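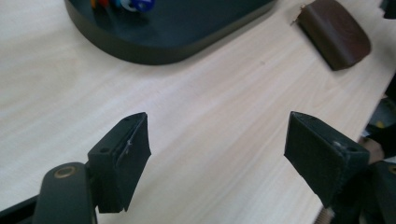

Jarora Shared Workshop — Junior Robot Builders

Hi, I'm Usha Kulkarni, and I love building robot hands! Our gripper has two black fingers that face each other, a bit like your thumb and pointer finger. Try it now: pinch a pencil. Easy, right? Well, a robot has to be told how wide to open and when to stop squeezing — squeeze too hard and you could squash a grape!

Look for the small round screw hole on each finger. My friend Thenmozhi loves trying out new fingertips, so we spend a lot of time with screws. Next up, we want to practice with wooden blocks.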